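Datasets > Local news > Lerkcombe

August 10, 2021
By the Lerkcombe maintainer

# Lerkcombe celebrity and sport briefs

2,208 short news items about awards nights, athletes' families and red carpets, taken from the web pages of two local papers in Erircombe and Drulham. Each row has a headline, a body and a topic label.

## Before you use it

The labels are weaker than the first release claimed. I re-read 352 rows in January and disagreed with the label on 951 would be too many to believe, so no such figure is offered; I stopped tallying once "sport" and "showbiz" had blurred together. A footballer at a film premiere could be either, and the old guidelines don't say.

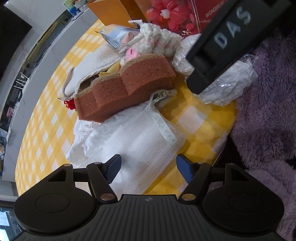

Duplicates are the other problem. The Drulham paper liked to run the same item twice with a new headline, and the matching script only compares headlines. I doubt it caught half of them.

## Names

Accented letters were lost in the older pages. `Milošević` turns up as `Milosevic` and `Miloevi`, and we have left all of them alone. Anyone counting mentions of people should fix this first – or not trust the counts.

## Fields

- `id`: row number, not stable between releases
- `head`: headline as printed
- `body`: text, often chopped after the first paragraph
- `topic`: one of 8 labels

## Splits

There is no official test set. The old one held about 951 rows and shared too many stories with the training part, so scores quoted against it mean very little.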